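Pliltudwood Tabletop Guide
Section 4: Laying out the top for fruit

Last updated March 24, 2020

By now your top is screwed down and oiled (Sections 2 and 3), and if you followed the oiling part you've been staring at it for 48 hours without being allowed to put anything on it. I know. I cheated on my first one and I've still got a ring from a coffee mug to remember it by.

This section is for the fruit corner, or the whole fruit table if you've got the space. I use mine for rinsing, sorting, a bit of slicing, and then just leaving things out where people will eat them. The layout below is the one I've settled on after moving stuff around for a couple of years. Move it around some more if you like!

What you'll need

The tabletop, oiled and cured
A small stand or rack with holes in the top (mine's a Kelton, the short one)
A colander with a handle
A bowl that fits on top of the stand
One knife
A potted plant, if you want one
Two dry cloths

4.1 Before anything goes on

1. Wipe the top with a barely damp cloth, going along the grain.
2. Dry it with the second cloth right away. Don't leave it to air dry, even if it looks fine.
3. Run your palm over the whole thing. If you feel any fuzz, go back to step 11 in Section 3 and do the light sanding again. I've skipped this and regretted it, because the fuzzy patches grab every bit of juice that comes near them.

Note: The strips in a butcher-block top won't all match. Some come out pinker, some more yellow, and a fresh coat of Ovex oil makes the difference stronger for the first month or so. People write to me worried about it all the time. It's the wood, it's fine, and it does mellow.

4.2 The back row

Tall things go to the back and stay there. I say this as somebody who has knocked a plant into a bowl of washed grapes with her elbow.

1. Put the plant at the back left. If you're left-handed and you find yourself brushing it, swap everything in this section side for side.
2. Set the stand to the right of the plant, leaving a gap wide enough to get a cloth through.
3. Press down on each corner of the stand. If it rocks, turn it a quarter turn and try again before you start folding up bits of cardboard (the floor is usually the culprit, see Section 2).
4. Angle the stand or keep it square, whichever you like. I change my mind on this weekly.

Caution: Metal legs on a soft oiled top will leave dents if you drag them. Lift the stand, every time, even to shift it an inch. Felt dots help, but they soak up juice, so check them when you clean.

4.3 The wash side and the knife

1. Put the colander on the right, in front of the back row. I like the handle pointing toward me.
2. Shake the colander over the sink before it comes to the table. A good hard shake, then count to 11, then another one. The drips that come off the second time are always more than you'd think.
3. Lay the knife flat in the middle, in front of the stand, with the blade pointing away from the colander. That way your hand meets the handle when you reach back from the colander side.
4. Keep the front strip of the table clear for whatever you're working on.
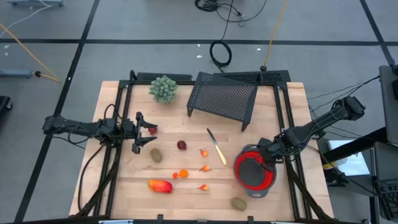 Fig. 4-1. Plant back left, rack beside it, knife in the middle, colander on the right.

Caution: Never drop the knife into the colander with the fruit "just for a second." And please don't leave it hanging over the front of the table either, particularly if you have kids about the right height to find it.

Small fruit (cherries, little plums and so on) rolls. Oh, does it roll. Handle it a piece at a time between the board and the colander, or put a folded cloth down as a bumper. If something dark red gets squashed, wipe it up then and there. Pale wood hangs on to berry juice, and the only cure I've found for an old stain is 2 rounds of sanding and a fresh coat of oil over the whole top, so that it doesn't end up patchy.

Note: I keep my knife sharp on a Tikkanen stone, which I do at the sink and never on the tabletop. The gray slurry gets right down into the grain.

4.4 The bowl and the display fruit

When the slicing's over I put the knife away, wipe down, and switch to the display layout. This is my favorite bit!

1. Knife and cutting things off the table first.
2. Set the bowl on top of the stand, centered, and let go slowly to make sure it's sitting flat. A narrow base on a slotted top can feel wobbly until you find the right spot.
3. Put the bigger fruit down in front of the stand, close together. Pears can lie on their sides and they'll stay put better that way.
4. Tuck a banana in beside them with the curve following the group.
5. Step back and look. Fiddle with it. Step back again.

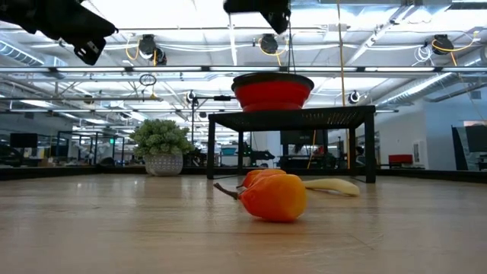 Fig. 4-2. Display layout, with the bowl up on the stand and the fruit grouped in front.

Raising the bowl gives you back a surprising amount of room, and it gets the bowl off the oiled surface too. I wouldn't pile it high. Four pears is plenty on my stand, and heavier fruit like melons should go straight on the table with a cloth underneath.

Note: Bananas hurry everything else along. If you want your pears to last, keep the banana for the days you have company and store it somewhere else in between.

4.5 Everyday care

Fine scratches will show up, especially when light hits the top at a low angle. I leave mine alone until the regular re-oiling, which is every 4 months in my kitchen. If yours gets heavy use or a lot of sun, do it sooner.

Lift up whatever's on the table once a week and wipe underneath, the plant pot above all. If the plant's a real one, water it in the sink and let it drain before it goes back.

For cracks, lifting seams or a top that has started to cup, go to Section 6. Section 5 covers the drawer kit, so skip it if you didn't order one.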